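Taking kids to the robot open day at Irnemham, worth the drive?

Posted by tandness_mum
Hi all, has anyone been to the open day at the Irnemham workshop? My two are six and nine and mad for robots, but it's a fair hike from Jukgate and I'd hate to get there and find it's all talks.

jukgate_gran
We went in August and had a lovely time! There's one talk, 30 minutes, and you can skip it and head straight for the demo tables (go early, the line gets silly by lunch). My grandson's favourite colour is red, so the LEGO table won him over straight away.
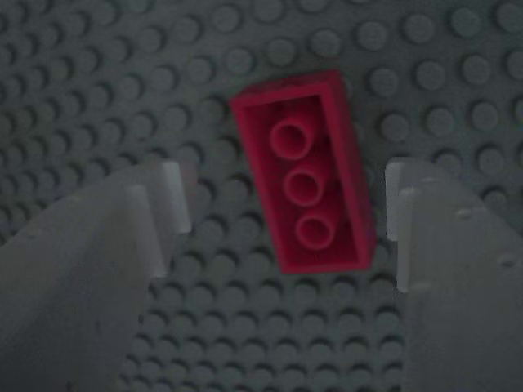
He stood there with his chin on the rail and would not be moved, and the lady running it was ever so patient with his questions. Bring a snack, the canteen closes at two.

Tkachuk
parking is tight. get the bus from Tandness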